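Cornstead Extension Program
Household Organization I
Unit 13: Putting Away and Setting Out

Purpose of the unit

This unit concerns small belongings in daily use: where they are kept at home, how they are transferred to a bag, and how they are returned. Students should have read the Unit 12 notes on shelving before the session. The Bustos reader, chapter four, is recommended but will not be assessed.

Terms

Home storage refers to any fixed place in which an item rests between uses. A drawer, a tray and a hook all qualify. Carrying storage refers to a bag or case that leaves the house. An item in regular use belongs to both, and most losses occur during the transfer from one to the other.

Laying out the bag

A soft bag should be laid flat on a clear part of the table before it is packed or emptied. Straps are drawn away from the openings. The student then locates each zipper pull and runs a hand along the seam – folds in dark fabric conceal both pulls and small objects. Work proceeds from the largest compartment to the smallest.

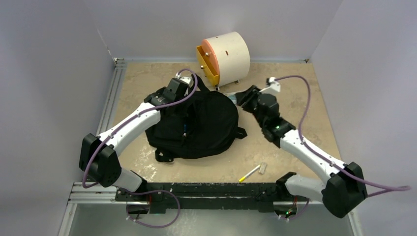

Notes prepared by Jummai Chukwu
Revised for the April session by Hrefna Hallgrímsson

The black backpack lies flat with the small cabinet standing behind it, its yellow drawer pulled out. The blue part of the zipper pull is easy to pick out against the dark fabric. Students working with a plain black bag may wish to add a colored cord to each pull.

Using a small drawer

A miniature cabinet suits keys, coins, earphones and spare buttons. It does not suit papers, which curl, or chargers, whose cords catch when the drawer is closed. The drawer is opened fully before anything is placed in it. One kind of item is assigned to each drawer, and the assignment is not changed during the term.

Cabinets with a curved shell cannot be stacked, and should be given a place of their own toward the back of the table.

Assignment

Keep a written record of one bag and one drawer for a week. Note each item moved and the time of day. The accompanying report should not exceed 1000 words and is due in Room 222 before the Saturday session. Allow around 60 minutes for the final write-up.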